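Toma brings robot picking to its Zomemside returns centre, and the packing team is helping to shape it

Zomemside, July

Toma, the toy and household goods reseller, has begun using robot arms to sort mixed returns at its Zomemside centre. The project, known on site as Grultska, was developed with the automation firm Jafarzadeh and moves into daily use this month after a long spell of trials on the bench.

Returned goods are a different job from new stock. A carton of new items holds one product in neat rows. A bin of returns can hold anything at all: soft things and hard things, things that roll, things that fold over on themselves and hide whatever is underneath. Until now every piece has been lifted out by hand, looked at, and put on the right belt, and the people who do that work have spent most of a shift leaning over the side of a deep bin.

With Grultska, the arm does the reaching. It picks a single item from the bin and passes it to a bench at waist height, where a member of the team checks its condition and decides where it goes next. The judging stays with people, who are very good at it and who told us early on that it was the part of the job they liked!

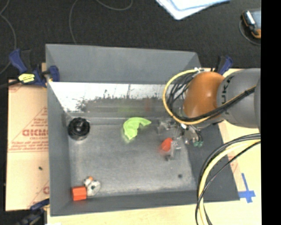

The first thing the team asked for was a robot that could cope with odd shapes. Early trials used boxes and cubes, and the results looked splendid until someone from the late shift tipped in a bin of what really comes through the door. Jafarzadeh's engineers went back to their gripper, and from then on the test items were chosen by the sorters themselves. They turned out to be very inventive about it (soft cloth pieces and small figures were particular favourites), and the system is much better for their efforts.

There are 6 sorting stations in the first stage, and 70 people work across the returns floor. No jobs are being cut as part of the project. Everyone on the floor has been offered training to run a station, which covers starting and stopping the arm safely, clearing a missed pick and recording items the system finds hard. The course takes 8 hours, spread over two shifts, and is paid at the normal rate.

The working pattern is changing too. Sorters now swap between checking, packing and looking after a station during the day, where before many of them stayed at one bin from start to finish. The swap times were set by the teams, and the early shift and the late shift have settled on different ones, which suits us fine.

There is still plenty to do. Very thin items lying flat against the bottom of a bin are slow to pick, and clear packaging can be missed altogether. When the arm can't find a good hold it stops trying and calls for a person, and we would much sooner have that than a damaged toy. Each of those calls is logged, and the sorters and engineers go through the list together at the end of the shift. In one sitting they worked through 100 of them, and a good many of the fixes came from the people at the benches.

The second stage, planned for later in the year, will bring the same approach to the household goods side of the building, where the items are heavier and the bins are fuller. Sorters from the first stage will help to train their colleagues there.

Local schools and employers who would like to visit the returns floor can arrange a time through the Toma site office at Zomemside. Visits run in the mornings and include a chance to talk to the station teams.

Notes for editors

Toma resells returned toys and household goods from its centre at Zomemside.
Jafarzadeh designs and installs picking systems for mixed goods.
Grultska is the joint project name for the sorting stations and the training that goes with them.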